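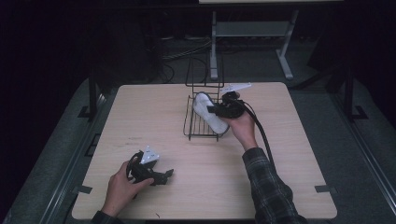

手持ちグリッパーを作るとき、いちばん後回しにされて、いちばんあとで泣かされるのがケーブルの逃がし方です。前回の講義では指先とリンクの話で時間を使い切ってしまったので、第3回はその続き、つまり本体の組み立てから配線、作業台の準備までをゆっくりやります。右手のグリッパーから出ている太い黒いケーブルを見てください。袖に沿って下へ回り、机の端のほうへ抜けていますね。手首の内側を通すと、物を挟もうと手を返すたびにケーブルが甲に当たって、だんだん持ち方のほうがケーブルに合わせて曲がってきます。外側に逃がすだけで、ずいぶん楽になるんですよ。

共同工房 Endano 自作ロボット講座
第3回配布資料:手持ちグリッパーの組み立てと作業台
2018年10月21日(日)
担当:Dace Rätsep

はじめに

前回お休みだった方は、先に第2回の資料の「指の付け根」のところだけ読んでおいてください。全部でなくてかまいません。この講座で作っているグリッパー(工房では Geto と呼んでいます。由来を聞かれるのですが、最初の試作の箱にそう書いてあった、というだけの話です)は、左右の手に一つずつ持って使う道具です。片手用を二つ作ると思ってもらえばよいのですが、左右で同じ部品を使うところと、鏡写しにするところが混ざっているので、部品の袋を開ける前に、必ず「左」「右」の札を付けてください。私は去年の三月、札を付けずに始めて、右手用の持ち手を二つ組み上げました。きれいに組めていただけに、なかなか分解する気になれなかったのを覚えています。

1.本体の組み立て

まず持ち手の枠です。輪になった持ち手は、指を通したときに少しきついくらいがちょうどよいと思います。ゆるいと、物を持ち上げたときに本体が手の中で回ってしまいます。厚手の手袋をはめて使いたい方は、印刷の前に申し出てください。輪を大きくした版のデータもあります。

印刷の目安ですが、本体一つで樹脂を285グラム使います。左右の二つ分と、失敗したときの刷り直しを考えると、1000グラム巻きを一本用意しておけば途中で慌てずにすみます。500グラム巻きでは左右を刷り切れないので、半端な巻きを使いたい方は、継ぎ足しのできる部品から先に刷ってください。持ち手の途中で樹脂が切れると、継ぎ目のところが弱くなります。工房の棚にある使いかけの巻きは自由に使ってかまいませんが、吸湿しているものがあるので、刷り始めにぷちぷち音がしたら止めて、乾燥箱へ入れてください。

枠の合わせ目は6本のねじで留めます。一本ずつ締め切らずに、全部を軽く入れてから、向かい合うねじを交互に締めていきます。ねじ山は樹脂に直接切ってあるので、力まかせに回すとすぐに空回りします。止まったと感じたところで手を離す、それくらいの加減です。電動ドライバーは、この工程では使わないでください(お気持ちはわかります、私も使いたいです)。

2.上の三角の板

本体の上に付ける三角の板は、斜め上を向く角度で取り付けます。配布したデータでは角度の違う座金を入れてありますので、仮留めの段階で一度、実際に物をつかむ姿勢を取ってみてください。机の上に何もない状態で確かめると、たいてい大丈夫に見えてしまいます。困るのは背の高いものが近くにあるときで、今回の練習で使う黒い針金の水切りラックのように、奥の縁から網が立ち上がっている品物だと、手を入れたときに板の角が網をかすめることがあります。ぶつかるようなら座金を一段変えるか、手首の入れ方を変えるか、両方試してから決めましょう。

ねじを本締めする前に、鉛筆で本体と板の境目に線を引いておくと、あとでずれたときにすぐ気がつきます。黒い樹脂に鉛筆は見えにくいので、その場合は細く切った紙テープが便利です。

3.配線

冒頭に書いたとおり、ケーブルは手首の外側へ逃がします。長さは、腕をいっぱいに伸ばして、さらに反対側の机の角に触れるところまで試してから切ってください。座ったまま測ると必ず足りなくなります。前の組の方たちは皆さん丁寧に測ったのに、立って作業したとたんに引っぱられてしまい、結局その日の後半は延長線づくりになりました。それはそれで、はんだ付けの良い練習でしたけれども。

コネクタの根元には、曲げに強いように保護の管をかぶせます。熱収縮の管を通すのは、はんだ付けの前です。毎回書いているのに、毎回どなたかが忘れるので、今回も書いておきます。私も先週忘れました。

床に這わせる分は、椅子の脚や足の通り道を避けて、机の奥側へまとめてください。束ねるときは面ファスナーの帯を使い、結束バンドで固く縛らないこと。組み替えるたびに切ることになりますし、切るつもりのない線まで切ってしまう方がいます。

4.作業台の準備

練習用の天板は、灰色の台の上に載せて使います。左右の縁に小さな平たいクリップがありますから、天板を置き直したときは、手前の角に近いところに一つずつ来ているか見てください。天板の角は丸く落としてありますが、縁にケーブルを引っかけたまま作業しないように気をつけます。台の両側の黒い柱には、工具や上着を掛けないでください。掛けたくなる高さなのはよくわかります。

服装は長袖でかまいません。厚手のネルシャツのような袖でしたら、袖口を手首の少し上で止めておくと、持ち手の枠に布を巻き込まずにすみます。寒い日は工房の暖房が効くまで時間がかかるので、脱ぎ着しやすいものでおいでください。

5.つかむ練習

最初の題材には、柔らかくて形のはっきりしないものをお勧めします。ラックに斜めに立てかけた白い詰め物のようなもの、あれはなかなかよい先生です。硬い箱や缶だと、指の当たり方が少々ずれていても持ち上がってしまい、調整の悪さに気づけません。柔らかいものは、片方の指だけが先に当たるとすぐに逃げたり、変なところがへこんだりします。

手順としては、まず右手だけで近づけて、指をそっと当てるところまでを繰り返します。閉じるのはまだ先です。左手のグリッパーは低い位置に構えて待たせておき、慣れてきたら、ラックのほうを軽く押さえる役に回してください。最初から両手を同時に動かそうとすると、目がどちらを追えばよいかわからなくなって、たいてい二つとも空をつかみます。

練習のあいだは、隣の方に横から見てもらうとよいです。自分では水平に差し込んでいるつもりでも、横から見ると驚くほど下を向いていることがあります。気づいたことは、うまくいかなかった例も含めて、資料の裏の余白に書いておいてください。Ziltetti 組と Kiiskinen 組で書き方が違っていてもかまいません。次回はそのメモを持ち寄って、指先の形を直すところから始めます。

次回までにしておくこと

左右の枠を本締めまで終えておく。三角の板は仮留めのままでよい。
ケーブルは仮の長さで切らずに持ってくる。
家にある柔らかいものを一つ選んでくる。食器用のスポンジでも、古い中敷きでも結構ですが、中敷きの方は洗ってからお願いします。

部品が足りない方、ねじ山をつぶしてしまった方は、遠慮なく早めに声をかけてください。予備の枠は工具棚のいちばん下の引き出しに入っています。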